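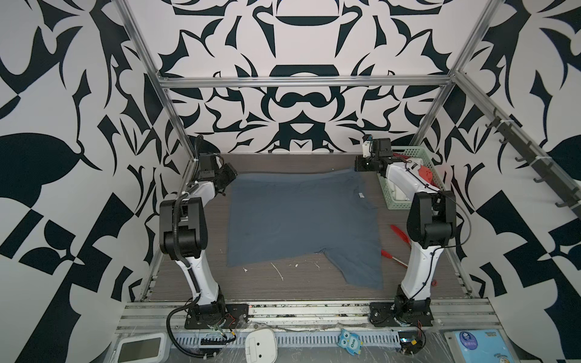

One-volume or full breviary for a lay person who is starting?

nandham_reader
Posted October 5, 2026

Hello to all. I am a lay Catholic and I want to begin praying Morning Prayer and Evening Prayer at home. Our parish bookstore in Nandham has two choices from Rerier. One is the single book, 1,579 pages, and the other is the full set in four volumes. The set costs much more and I do not have a big shelf.

My first wish is only to pray before work and after dinner. Later maybe I would like the Office of Readings too. I read that the single book has only a small selection for that. Is it a mistake to buy the small one first? Also, I do not understand the ribbons. I tried a borrowed copy in September and I lost my place every evening.

Ritport lector

Buy the single book. I have used mine for 11 years and I still use it every day. It has the complete four-week cycle of psalms for morning and evening, and this is what you asked for.

For the ribbons, I do it in this way. One stays at the Ordinary, one at the psalms of the current week, one at the season, one at the saints, and one at Night Prayer. Before you start, look at the calendar and put the ribbons in place.

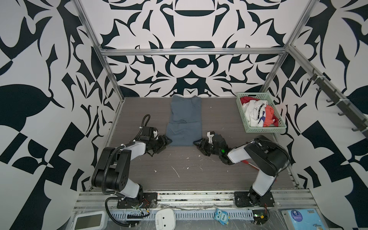 After this you only turn between them, and in two or three weeks your hands will know the order. If you get lost, pray the psalms of the day from the Psalter and finish with the Our Father. A lay person is not obliged to the Office, so you do not need to be worried about a missed antiphon.

Từ

I agree in part only. If you are sure that you want the Office of Readings, the small book will disappoint you. I bought it, and the next year I bought the set also, so I paid two times. The long readings from the Church Fathers are the part I love most.

But please check with your parish which translation they use when they pray together. Mine was different and I could not follow the others.
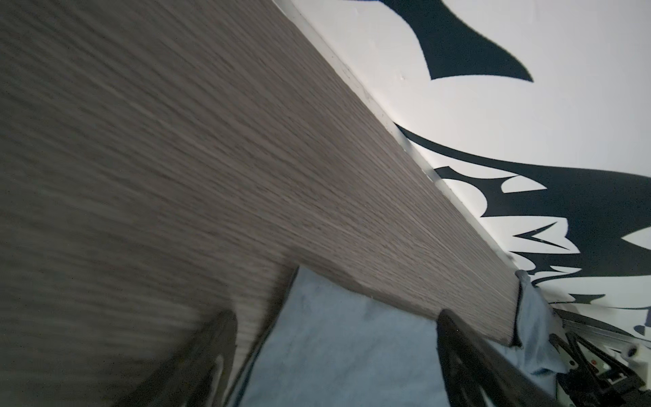

Wood grain with a pale metal edge, and a black and white pattern on the wall.

One more thing. The ribbons in my book were too short, so I added wider ones from a sewing store. They are glued to a strip of card and it goes inside the spine.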